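Workshop log > Bench notes > Floor & surfaces
Home | Notebook | Parts | Who's in | Older entries

December, 9:40 am

Back on the floor. Yesterday's plan was to do the whole bay in one go, which lasted until Iwona Baran asked where I meant to put the shelving while I did it. I had no answer, so we are doing it in halves, window half first.

Swept twice, then vacuumed, then swept again out of spite. Degreaser mixed weak, one cap to the bucket. The Mirham stuff foams like a bubble bath if you go any stronger, and then you spend the morning chasing suds toward the door. Left it ten minutes, scrubbed with the stiff brush, rinsed, squeegeed to the drain. The drain is of course at the high end of the room. Whoever poured this slab had a sense of humor.

11:15 am

Tape test on the old paint by the window. Comes up in two spots, holds everywhere else. Jarosław Adamczyk says feather the edges with 80 grit and carry on. Eugeniusz Śliwiński says strip the lot. Eugeniusz will not be doing the stripping. Feathering the edges.

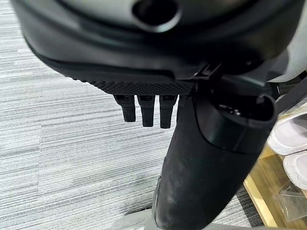
Gray floor behind the fingers, late morning.

Color is settled, at least. The leftover can from the Cieślak order is a gray so close to what we have that the patches ought to disappear once they get a bit scuffed, and scuffing is the one thing this shop delivers on schedule. Part number on the lid ends in 2414, in case anyone needs more. Quote for a second can came back at 278, delivery extra. I have written "use the roller tray, not the floor" on the first can.

2:30 pm

Feathered both spots. The one nearest the window was bigger than it looked and is now bigger still. Vacuumed, wiped down with a damp rag, then with a dry one. Annick Courtois walked through with coffee between the two wipes, so there was a third wipe.

Checked the old notebook for what we used last time. Page 207, Zdzisław Duda's handwriting: "Floor done. Never again." No product, no mixing ratio, no drying time. Thanks, Zdzisław.

4:50 pm

First patch rolled on, thin. Second patch waits until tomorrow, when I can get at it without kneeling in the first one. Cones out, and a strip of red tape across the walkway at shin height, where I have already tripped on it.

To do:
- second patch, thin coat
- ask Iwona when the shelving can move
- new sleeve for the roller (this one sheds)
- find the lid for the degreaser
- door half, some time before January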